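About the Rivach Centre

The Rivach Centre is a teaching and research institute for practical robotics. We work on the handling of ordinary household objects: jars, cups, cutlery, folded cloth, the contents of a kitchen drawer. Our teaching staff and research staff share one building and, for most of the week, the same benches.

The Centre was founded by Emiliano Huerta, who remains its Director. Tsz-kin Shih is Head of Teaching and is responsible for the public programme, including school visits and the open day.

Our Open Day

The Centre opens its doors to the public each November. Visitors are received in the Honau Room, where a member of staff gives a short introduction, and are then taken through the workshops in groups. The day is free of charge. Places are limited to 400 and must be reserved in advance through the Centre's office.

Demonstrations are given at 3 benches and are repeated throughout the day. They are drawn from work in progress, and visitors should expect to see attempts that fail as well as those that succeed. Staff will stop a demonstration to answer a question, and are glad to be asked.

The storage jar bench is a regular part of the visit. A clear jar is difficult for a machine to judge by sight, as the wall behind it shows through and its edges are faint. The lid presents a separate problem — it must be held firmly enough to move, without the jar being pushed across the surface.

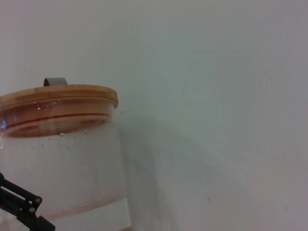

Gripper and bamboo-lidded jar at the storage jar bench.

Visitors are invited to try the same task by hand before they leave the bench. Many find that they have never considered how they open a jar, or which hand does the greater part of the work.

The second bench, known to staff as Dirkulano after the project that first used it, is given over to the folding of cloth. The third is kept for student work and changes every year.

School and Group Visits

Schools may visit outside the open day by arrangement. A visit lasts one morning and includes a demonstration, a practical session and time for questions. We accept up to 100 pupils in a year group, divided into smaller parties, with 5 members of our staff present. Teachers are asked to tell us beforehand of any access needs.

Pupils must remain behind the marked line while a machine is moving. Bags and coats are left in the Honau Room. Photography is permitted in the workshops, except where a notice states otherwise.

Enquiries concerning visits should be addressed to Tsz-kin Shih at the Centre's office.

Page last reviewed April 4, 2021.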